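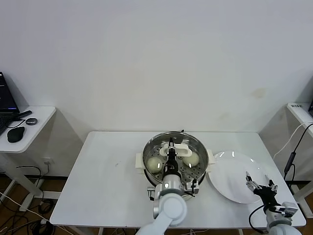 Two steamed buns on a perforated steel tray.

Bromham Prayer Journal, Undated

Publisher: Soriter
Item: 2085
Format: hardcover, ribbon marker, ruled pages

Most prayer journals promise to change your life by the end of February. We have sold enough of them to doubt it. People buy one in a hopeful mood, fill in nine or ten pages, miss a week, and put it in a drawer because the dates have run on without them.

The Bromham has no dates. Each opening has a short Bible reading on the left, taken from the Gospels or the Psalms, and a blank ruled page on the right. There are no stickers, no mood charts and no box asking you to rate how close you feel to God today. If you like that sort of thing, the Ostapchuk planner has plenty of it, and we stock that too.

Will it make you pray more? We can't say, and we'd be wary of any shop that did. The back cover claims it will "deepen your walk in 45 days." That's the publisher's line and we leave it with them. There are 45 readings, so the book does last that long if you use one a day — few people do.

What we can speak to is the book itself. It opens flat after a little use. The paper takes ballpoint and pencil well, but fountain pen shows through. The ribbon is too short, as it was in the last edition. The introduction runs to 2 pages and can be skipped.

Church orders: Soriter offers a lower price on 1000 copies or more. Think hard before ordering that many. A box of unused journals in the church hall helps no one, and opened boxes can't be returned.

Also available in the Dinero cover (dark brown, same inside, costs more).

Next delivery expected 12th April.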